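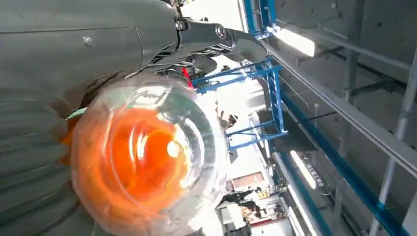 How to take an old label off a plastic bottle
by Melaniia Derkach

I keep many plastic bottles for a second life, mostly for watering plants and for sorting small parts. The old label is always the difficult part. My way is slow, but it does not scratch the plastic.

What you need: a bowl of warm water, dish soap, a soft cloth, cooking oil and an old plastic card. Please do not use a knife.

First empty the bottle and rinse it well. If it had a cleaning product inside, wear gloves and open the window.

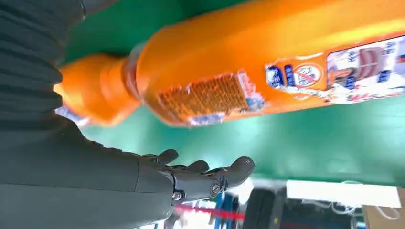 Before you start to pull, look at how the label is holding. Paper labels tear in small pieces, and film labels come in long strips if you are patient. Lay the bottle on its side, so the label is in front of you. On an orange bottle the white torn edges are easy to see, and one crinkled strip that is already peeled is a good place to begin. If there is a warning sign, such as a round one with a diagonal line, read what it says before it is gone.

Put 300 ml of warm water and a spoon of soap on the cloth, wrap it over the label and wait 20 minutes. Then push the card under the edge, almost flat.

For the glue that stays, rub a little oil in circles, wait, and wash again with soap. Dry the bottle and write on it what you will keep inside.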